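4. Setting up your first campaign in Cluveo

This section covers creating a campaign, adding artwork and sending it for approval. You need an account with Editor rights or higher. If you only have Viewer rights, the New campaign button is greyed out.

Before you start, have the following ready:
your client's billing reference
the start and end month
at least one piece of artwork, saved as JPG or PNG

4.1 Create the campaign

1. Sign in and open Campaigns from the left-hand menu.
2. Click New campaign.
3. Type a name. Names can be up to 16 characters long and cannot contain a slash.
4. Choose the client from the list. If the client is missing, see section 2, Adding clients.
5. Enter the total budget in pounds, without a comma.
6. Click Save draft.

Note: a draft is visible to everyone in your team but not to the client.

4.2 Choose where the adverts run

1. Open the draft and click the Placements tab.
2. Tick the areas you want. Sorkimgate and Ham are sold as separate areas, so tick both if the client wants the whole town.
3. Set the daily limit for each area. Leave the box blank to share the budget evenly.
4. Click Check availability. Areas with no space left are shown in grey.

Caution: changing areas after approval sends the campaign back to draft and stops any adverts already running.

4.3 Add artwork

1. Click the Artwork tab, then Upload.
2. Select your files. You can upload up to 4 at a time.
3. Wait for the green tick beside each file name.
4. Click each thumbnail and type a short label. The label appears in reports, so use words the client will recognise.
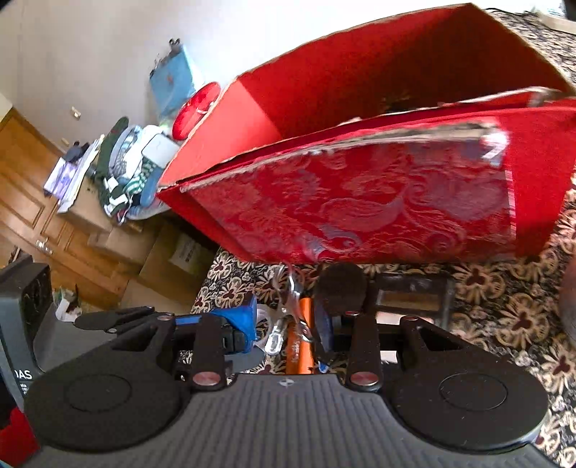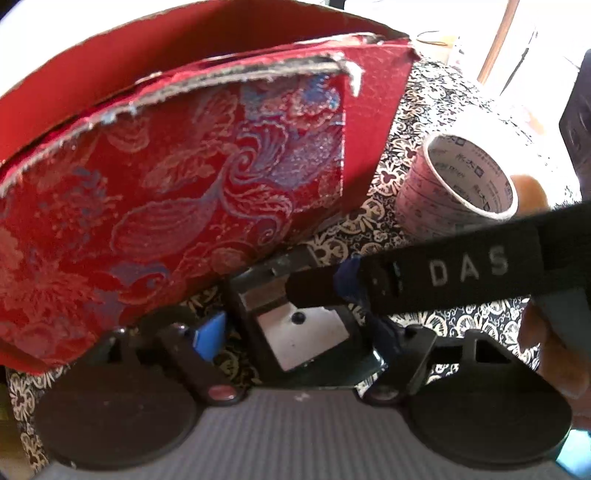 Labels are searched together with the campaign name, and the search looks for whole words only. Keep them plain and put the product first. For the red patterned box in the two pictures, 'Box red patterned' will come up in a search for 'box' or for 'red', but 'Redbox1' will not. Labels can be changed at any time, although reports already sent to the client keep the old wording.

Note: Cluveo does not crop artwork for you. If a file is the wrong shape for a placement, a yellow triangle appears and that placement is skipped until you upload another version.

4.4 Send for approval

1. Click Review. Read through the summary page, including the daily limits.
2. Choose an approver. Clients on a Kaltow account approve through their own sign-in and do not appear in this list – tick Send to Kaltow instead.
3. Add a message if you wish.
4. Click Send.

The status changes to Waiting. You can withdraw the campaign while it is waiting, but you cannot edit it.

4.5 If something goes wrong

Error 518 when uploading: the file name contains a character Cluveo cannot read. Rename the file using letters and numbers only, then upload it again.

Send button does not respond: one or more required fields are empty. Go back through the tabs and look for a red dot.

Approver has not received the message: open the campaign, click History and then Resend. You can resend 2 times before the campaign returns to draft.

To set up reports for an approved campaign, go to section 5.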